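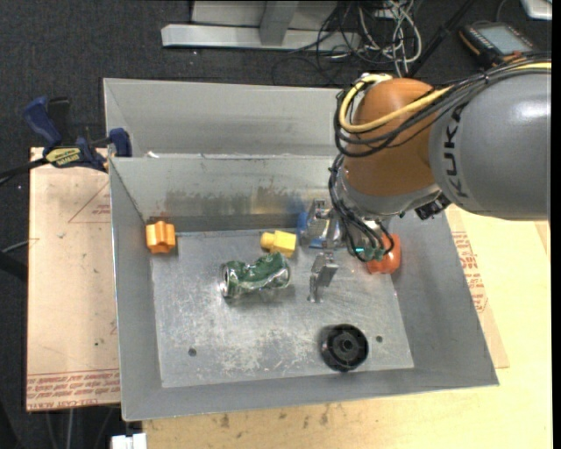 Sheet-metal bin with sloped sides, can and a few odds and ends on the floor of it

grener_shed wrote:
Morning all. After opinions on the bin up top, because I want one much like it for sorting our recycling and scrap. I love the sloped walls! Everything should slide down to the middle so you're not scrabbling about in the corners. Mine would live in the shed and take cans, offcuts, whatever the kids chuck in. Bare metal or paint it? A local bloke has quoted me $289 folded up in plain grey sheet, or $179 if I do the finishing myself.

Zervas79 wrote:
Leave it bare. You can see how scratched the floor is in that one, all those pale cloudy patches. Paint would be gone in a month with cans going in and out, and then you've got flakes in your scrap.

idalina_prata wrote:
Disagree, sorry Zervas! I painted mine in September (two coats of enamel, nothing fancy) and it's chipped a bit on the floor but the walls still look lovely. The colour makes it way easier to spot small stuff too. I'd at least do the back wall, look at the smudges on it.

Zervas79 wrote:
Smudges wipe off, Idalina. Chips don't.

cliven wrote:
Can we talk about the seam at the back? There's a little white scrap at the left end of it, and that's the bit that would drive me up the wall. Ours collects every bottle label in the neighbourhood. Get him to run a bead of sealant along there before you take it home.

grener_shed wrote:
Good spotting, hadn't noticed the seam. Do you lot crush your cans first? The green one in there is pinched in the middle and I reckon they take up half the room that way.

idalina_prata wrote:
Check with your depot first, ours prefers them uncrushed. I took in about 2000 over the year and had to learn that one at the counter, grrr.

cliven wrote:
Ours doesn't care either way. I stomp them.

grener_shed wrote:
Righto, ringing the depot at lunch. Going with the $179 one and leaving the floor bare, might paint the walls.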